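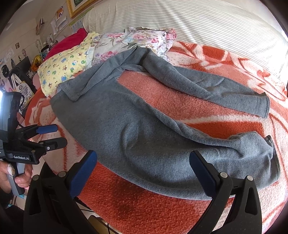 Araceli Salinas read our first draft and asked why we hadn't just driven the arms from a desk and left people's bedrooms alone. Fair enough, and we did start that way. I'll go through what each approach gave us, as it shaped everything in the rest of the paper.

Figure 2. Trousers on a bed, with two hand-held grippers.

4.2 Collecting the demonstrations

For the remote-control set, Vasilis Kos and I took turns at the Bako station, moving the two arms with a pair of handles and watching on a screen. Rigid things went nicely. Clothes were a pain. You can't feel when the cloth has caught, so you creep along, then you creep a bit more, and after an hour your shoulders are up by your ears. We ended up with 28 folding episodes I'd be happy to show anyone, and I threw out plenty more.

So we switched to working by hand. The person doing the task holds a gripper in each hand and simply gets on with it - pinch the waistband, shake it out, bring one leg over the other. With this method we collected 782 episodes in homes in Firnelberg, all of them before the end of July. Sweatpants were my favourite garment to work with (Anas Ashour would say T-shirts, and he's wrong). The fabric is thick enough to grab, but a twisted waist hides the edge you want, and you have to decide which layer to go for first.

We gave people very little instruction. They were asked to keep both jaws in sight when they could, to open them fully before reaching for a new bit of cloth, and to carry on if something slipped. I was quite firm on that last one! Our early policy, trained on the tidy remote-control episodes alone, had no idea what to do after a missed pinch and would happily fold thin air.

The hand-held route has its own headaches. A wrist can twist in ways our arms can't follow, so every path was checked against the joint limits of the Gulis arm before training, and any that failed were dropped. People are also faster than the robot, and we slowed the paths down to suit. Faustino Robles would have preferred to slow the people down, and we tried it for a day, but their movements went stiff and strange. The two sets are kept separate in the training runs that follow, apart from the mixed run in Section 5.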